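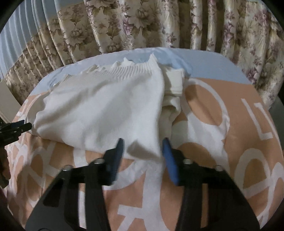 # Sweater season, the putting-away part

White knit on the peach bedspread, folded once and already thinking about a second try. The ribbed band wants to stand up and go wavy along the top, and I've decided to let it.

Hi again! It's the week when the heavy knits come off the hooks and the backs of chairs and go up to the top shelf, and I get to spread everything out on the bed and fuss over it. I love this job. I know plenty of people would pay to get out of it, but give me a radio and a bed full of laundry and I'm happy until lunch (or later, if there's leftover coffee).

## About the white one

It came from Espinoza, the secondhand place on Tredow Street here in Stavville, the one with the bell that sticks. I went in for a lamp. I came out with a creamy white sweater so soft that I wore it home over my shirt, in the sun, like a crazy person. The lamp was gone by the next week and I haven't missed it.

It's a hard thing to fold well. Thin T-shirts do what they're told, but a big soft knit has opinions, and the sleeves are always too long for wherever you meant to put them. My way of doing it has changed a few times, and this year it goes like so:

- Lay it face down and smooth it with flat hands. Don't tug at the ribbing.
- Bring one sleeve across the back, then double it down so the cuff ends up near the hem. Same on the other side.
- Fold up from the bottom, loosely. You want a bundle with some air in it.
- Tuck in whatever sleeve is left over and stop touching it.

That last step is where I fall down. I can't stop touching it! One cuff pops up like a little block, I push it back, then the sleeve bulges, and then I'm starting over. I've made my peace with a bit of a bulge. Small wrinkles fall out after an hour on a person anyway.

Lingyun Xue, my neighbor across the landing, rolls all of hers. She's shown me twice and I can see the appeal, particularly for a suitcase, but my shelf is deep and flat and rolled sweaters go wandering off to the back of it. She also says I fold like somebody wrapping fish. Fine!

## About the bedspread

I get more questions about the bedspread than about anything I put on top of it, so: it's the peach one with the oversized white letters and shapes, it was a present from my brother-in-law Marcus Ruiz-Ortega, and no, I can't tell you where to buy one. He picked it up on a trip to Salemen, a 193-mile drive each way, and he's never been able to remember the name of the store. I've asked. I've asked his kids.

I wasn't sure about it at first. I'm more of a plain-blanket person and it seemed awfully loud for a small bedroom. But it's a wonderful background for folding, especially for anything pale. White on white is miserable, you lose track of where the sleeve ends and the sheet begins. On peach I can see every edge (except where I've laid a white sweater over the white letters, and then I'm back to squinting).

It washes well too. Cold, line dried, shaken out hard before it goes back on the bed. The color has gone a touch softer than it was, and I like it better now.

## Where everything goes

Top shelf, left side: the heavy knits, two to a stack. I used to go higher, but the one at the bottom came out in the fall as flat as a place mat and took days to perk up.

Top shelf, right side: scarves and hats in a pillowcase. Any old pillowcase. It breathes, it squashes into corners, and you can tie a knot in it.

Lower shelf, where I can reach without the stool: one sweater. Stavville is up at 3000 feet and the evenings drop off fast, even in July. I've put the whole lot away before and ended up on the porch in a bathrobe with guests coming up the steps. The white one usually gets the lower shelf. It goes with everything and I'd only go digging for it.

Before anything goes up I check the cuffs and elbows, since that's where my stuff wears out, and I give each piece a clean wash and a full dry, flat on a towel. Then I leave it folded on the bed for 30 minutes or so while I wipe down the shelf. I don't know if that does a thing for the sweater. It gives me time for the coffee.

Cedar blocks, yes. I sand mine lightly when the smell fades. Lavender bags I've given up on, they leaked little gray crumbs into a cardigan I was fond of and I was picking them out until Christmas.

## Still on my list

- The green cardigan needs a button, and the jar of spares has seven that almost match.
- Sew the loop back onto the blue robe.
- Ask Lingyun if she wants her wool wash back (I've used most of it, sorry Lingyun).
- Find a second stool, or move the first one out of the kitchen for good.

If you've got a fold that keeps long sleeves tucked in, write and tell me about it. I'll try it on the white sweater first.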